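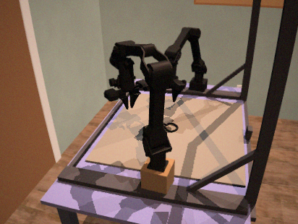

9 min read

How to paint a table top so it doesn't peel off by Easter

Updated 05/01/2024

Quick one. Had a lot of emails about the table post so putting the whole method in one place. Works for desks, kitchen tables, sideboards, most flat things you put stuff on. Doesn't work for anything you chop on. Don't paint things you chop on.

You will need

Sugar soap
Sandpaper, 120 and 240 grit, plus a sanding block
Adhesion primer (I use Erkon, the grey tin, other stuff is fine)
Paint, satin or eggshell
Small foam roller and a decent brush
Clear water-based varnish
Masking tape, dust sheet, old T-shirts
A room you can shut the door on

First, what have you got?

Have a look at the underside. Bare wood under there and the same grain on top, probably solid. Chipboard crumbs round the screw holes, it's veneer or melamine, and you need to go gently with the sander. I went straight through the veneer on a lovely little sideboard from the tip shop in Uvville. Filled it, painted it, can still see the patch when the light's low. So, hand sanding for veneer. No machine.

Shiny plastic-feeling top? Still doable. Primer matters more, that's all.

Clean it. Properly.

Everyone skips this. Polish, grease, toast, whatever the kids did to it. Sugar soap in warm water, wipe, rinse the cloth, wipe again, then plain water. Leave it to dry overnight. If it's ever been near a spray polish do the lot twice. Silicone in the polish makes the paint pull back into little craters and there's no rescuing it once it starts, you just have to let it dry and sand the whole thing off.

Sanding

You're not taking it back to bare wood. You just want the shine gone. 120 on the block, go with the grain, light pressure, check it from the side against a window. Any glossy patches, go over them again. Edges get more attention than the middle as that's where it'll chip first.

Hoover, then a damp T-shirt, then leave it 15 minutes. Wear a mask. If the old paint looks really old get a lead test kit before you go anywhere near it with sandpaper.
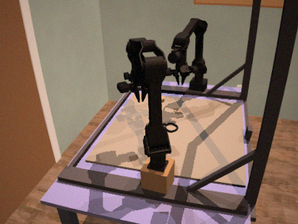 Primer next. Thin. Thinner than you think. Brush round the edges, then roller across the flat bit while the edges are still wet. Looks awful at this stage, streaky, patchy, fine. Second coat after whatever the tin says. Mine says four hours, and I leave it longer in the winter when the room's cold.

Scratch test: next day, run a fingernail across a corner. Comes off in a curl, something's wrong, probably grease. Stop and go back to cleaning. Horrible I know. Better now than after the varnish.

Picking a colour

Get testers. Paint them on a bit of card and move the card about the room, morning and evening. The walls change everything. A soft purple on a green-walled room looks much greyer than it did in the shop, and a peach can go orange under a warm bulb. I had my heart set on a dusty pink called Sandenero Clay and it looked like a plaster on that table. An actual sticking plaster. Went back for something cooler.

Also look at the floor. Wooden floors throw a lot of orange up at things.

If you want two colours, put the pale one on the big area and the dark one round the rim. Hides knocks. And keep the strongest colour for the smallest bit, an edge or the legs.

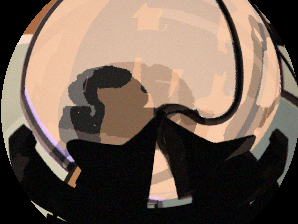 Peach with a dark rim, and lavender showing down the left side.

The top coats

Stir, don't shake. Pour a bit into a tray and put the lid back on the tin straight away.

Roller in one direction, full length if you can reach, then very light strokes back over it with hardly any paint on. Then leave it alone. Do not go back to fix a bit. You'll see a bit, you'll want to fix it, it's already gone tacky and you'll drag it. Let it dry and sand it out.

Between coats: 240 grit, barely touching, then wipe the dust off. Two coats for most colours. Three for yellows and reds and anything pale over dark.

How much paint? Less than they'll sell you. A small tin did my kitchen table and the legs of the bench with some left over. The mark on my own kitchen job was £17 for paint, and £143 for the whole lot including the table itself and a new sander becuase the old one died. You can do it for a lot less if you've already got tools.

Drips on the underside edge. Check for these before you walk off. Run your brush along, no extra paint on it.

Patterns, if you must

Stencils: dry brush, almost no paint, dab don't wipe. Tape the stencil down on all sides.

Blotchy patterns are easier than they look and good for covering a bad surface. Base coat, dry fully, then a slightly darker version of the same colour dabbed on with a torn sponge. Turn the sponge every few dabs or you get the same shape over and over. Stand back a lot. Stop early.

Straight lines: good tape, press the edge down with a spoon handle, paint the BASE colour over the tape edge first so any bleed is invisible, then your new colour. Pull the tape while its still slightly wet.
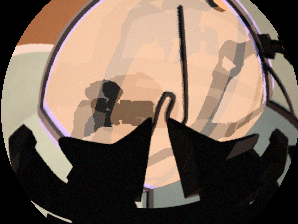
Varnish. Yes you need it, even if the tin says tough or durable or whatever. It's a table. Water-based, matt or satin, as oil-based goes yellow and on a pale colour you'll notice by summer. Three thin coats on the top, one on the legs is plenty. Soft brush, long strokes, don't fuss with it.

White streaks while it's going on are normal, it dries clear. Usually. On very dark colours do a test underneath first.

Now the waiting. Dry to touch is not the same as hard. You can put a cup on a coaster after a few days. No hot dishes, no tablecloth, no laptop with rubber feet for a good three weeks. Rubber feet will stick and take a neat little circle of paint with them when you lift it. Same goes for vases.

Problems people have written in about

Bubbles: rolling too fast, or the foam's too wet. Sand flat, go again slower.

Sticky weeks later: coats too thick, or too cold a room. Warm the room up, open a window, wait. Don't varnish over sticky paint.

Brown stains coming through: tannin or old wood stain. Needs a stain block primer, ordinary one won't hold it. I used the Gaete shellac sort on an old pine desk, stinks, open everything.

Chips on the corners: touch up with a small brush, dab of varnish over the top once dry. I keep leftover paint in a jam jar with the name written on the lid.

Dust in the finish: shut the door, turn off the fan, don't wear a woolly jumper. Light sand, one more coat.

If you're doing chairs as well, leave the seats till last. Chairs page going up in April, spindles need their own post.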